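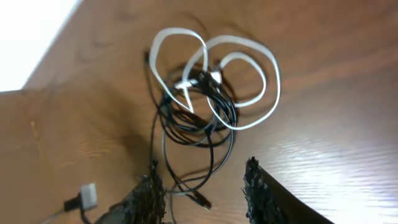 Skerura Manipulation Group – Bench Notes and How-Tos

Clearing a snag fault on the cable sorting task

If you've spent any time on the cable task, you will sooner or later meet the snag fault, and I'd like you to meet it calmly. The arm closes on a strand, starts to lift, feels far more pull than one cord ought to give, and stops dead with the red light on. The first time it happened to me I pressed reset straight away (I know, I know) and dragged the whole heap across the table with a charger plug bouncing along behind. So please read this once through before you touch anything!

A pile like the one we use now is a good test of patience. The white flat cable lies on top in big, easy loops, and the arm will nearly always go for it, but the black cables underneath are wound into a tight knot and the white one crosses right over them. Pull on the one and you may well be pulling on the lot.

What to do when the arm stops

1. Press the stop button, even though the arm has already stopped. A faulted arm can still be sent a move from the laptop, and your hands are about to go in there.

2. Tell whoever is on the laptop that you're going in, and wait until they answer. A nod doesn't count.

3. Put one hand under the wrist. Open the fingers from the Vidau panel, using the small steps. If the strand is under tension it will spring back, so keep your face well away.

4. Look closely at the fingertips. Ours have a rough, bristly surface, and thin cords love to catch in it. Ease the cord out sideways and take your time over it.

5. Follow the caught strand back to the knot with a finger. Loosen it there and leave the ends alone. Yanking on a plug is how we lost 2 good leads in January.

6. Back the arm off by hand, step away from the table, and only then release the stop and clear the fault.

If it faults again right away

Three times out of four it's the grip height. Caradog Wogan worked out that when the fingers come in 9 millimeters too low they scoop up the cords beneath as well, and the arm quite rightly complains. Raise the approach a little in the Edex settings and try once more. Please don't raise the force limit to get past the fault – it's there for your fingers as much as for the cables.

Glare can bother the wrist camera too. When a bright patch spreads over the polished wood, pull the blind down and run the camera check again before blaming the gripper.

Write it in the log afterward, with the time and which cord was caught. Ikechukwu Eze goes through the log every Thursday and is always glad of a long entry.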